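**Zarkard Laundry Challenge** is a student robotics competition in which teams build and train a robot to handle household laundry. It grew out of an after-school club at Heltosine Technical College and is now one of the liveliest events on the school's calendar, held every November in the main workshop.

## Format

Each team has 27 minutes at the machine. Clothes have to be moved between a basket and the drum of a front-loading washer, and points are given for each garment placed, with deductions for anything dropped or pinched in the door. A perfect run is worth 200 points. The best score so far is 168 short of nothing a human could do in a minute or two, yet it drew a huge cheer – cloth is wonderfully difficult for robots. It folds, stretches and hides its own corners, and no two piles are ever alike.
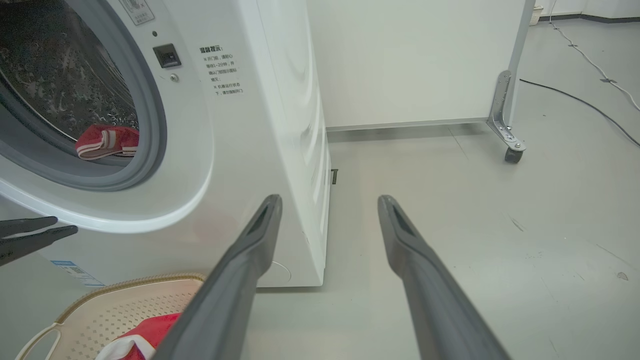 *Gripper fingers near the washer during a laundry task, with red and white clothing in the basket.*

## Equipment

Most teams start from Fang, an open gripper design drawn up by second-year students. Its long, tapered fingers are meant for reaching past a door seal and into a basket without snagging. Teams may reshape the tips, and many do, sometimes on the morning of the event.

Control software is usually based on Trusovel, a club-written package that records practice runs and replays them at reduced speed. Beginners are encouraged to spend their first 3 sessions on picking up a single towel.

## Participation

The first edition was open to club members only. The most recent one drew about 68 students, including a first-ever team from the ceramics course, who finished in the top half.

## See also

- Heltosine Robotics Club
- Fang (gripper)
- Trusovel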